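Gray (color)

40 shares
7 comments

Gray is a color between black and white. It is called a neutral or achromatic color, which means that in its pure form it has no hue. In everyday speech, however, the word covers also many colors with a small amount of blue, green, brown or violet in them. The color of a cloudy sky, of ash, of lead and of old wood left outdoors are all called gray, although they are quite different when put next to each other.

Name and spelling

The English word comes from Old English and has relatives in Dutch, German and the Scandinavian languages. Two spellings are in use. "Gray" is the usual form in the United States, and "grey" is the usual form in Britain and most other English-speaking countries. The difference has no effect on the meaning. Some fixed names keep one spelling everywhere, for example the greyhound, whose name probably has another origin and did not refer to the color in the beginning.

Many languages have more than one word for gray. Often there is a separate word for the gray of hair or of an animal's coat, and this word can not be used for a wall or a car. In English, a horse is called gray even if its coat looks almost white to the person who sees it.

Mixing and types

The simplest way to make gray is to mix black and white. Painters know that the result is often a little blue, depending on the black that was used. A second way is to mix two colors that stand opposite each other on the color wheel, such as orange and blue. Grays made in this way are sometimes called chromatic grays, and they can look more alive in a painting than the gray from black and white only.

It is common to divide grays into warm and cool. Warm grays lean toward yellow, red or brown. Cool grays lean toward blue or green. The division depends on the surroundings, and a gray that seems neutral in the shop can look clearly violet beside a cream carpet. On a computer screen, a neutral gray is made when the red, green and blue values are equal.

Light gray and dark gray are relative terms. Common names for the lighter tones are silver, pearl and ash, and for the darker ones slate, charcoal and gunmetal. There is no general agreement on where one name stops and the next one starts, and paint makers use them freely. The paint firm Grimeck, for example, sells a "Slate" that is lighter than the "Pearl Shadow" of its competitor Clarkedus.

Gray in manufactured objects

Gray has been for a long time a usual color for tools, office machines, cabinets and other goods where the maker does not want the color to attract attention. It shows dust less than black and stains less than white. It is also easy to combine, so a buyer does not have to think about the other things already in the room.

In plastics, a light gray is usually obtained with a white pigment and a small quantity of carbon black. The proportion must be controlled well, as the eye notices very small differences between two gray parts which are mounted next to each other. For this reason many designers avoid the problem and choose two grays that are clearly different, a pale one for the body and a dark one for the parts that are touched or pressed. Surface texture has also an influence. A ridged or rough surface throws small shadows and seems darker than a smooth surface from the same material.
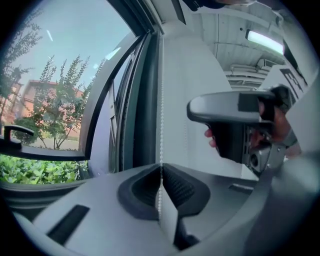
Pale gray plastic next to dark pads with fine ridges.

White and light gray plastics may turn yellow with age, mostly under the action of sunlight and heat. The change is easier to see on a cool gray than on a warm one. Dark grays can become lighter and chalky on the surface when they are kept outdoors.

Gray in houses

Gray stone and unpainted wood have always been present in buildings, but gray as a chosen color for inside walls has come in and out of fashion several times. In the small town of Nadmont, where the local stone is nearly blue, the older houses have gray walls outside and strong yellow or red rooms inside. The newer houses on the north side have often the opposite arrangement, with white outside walls and gray rooms.

Paint advisers usually recommend to look at a sample for a full day before a room is painted. A north-facing room in the northern half of the world receives cooler light, and a cool gray may look there rather sad in the afternoon. A warm gray is the safer choice. The lamp has its effect too, and the same wall can look beige under a warm bulb.

The textile workshop Ajayi offers its undyed and dyed wool in nine grays, of which five come directly from the fleece of the sheep without any coloring. Natural gray wool is a mixture of light and dark fibers, and from close it never looks completely even.

Meaning and expressions

In many European languages gray is connected with boredom, old age and bad weather. It can also stand for modesty, seriousness and experience. A "gray area" is a question where the rules are not clear. "Gray matter" is a part of the brain tissue and, in common language, intelligence. A "gray market" is trade through channels that the maker did not intend, though the goods themselves may be legal.

In clothing, the gray suit has been a standard of business dress for several generations. Gray flannel is woven in both light and heavy weights, and the darker tones are considered more formal.

See also: Achromatic colors; Charcoal; Silver (color); Slate

Last revised September 2022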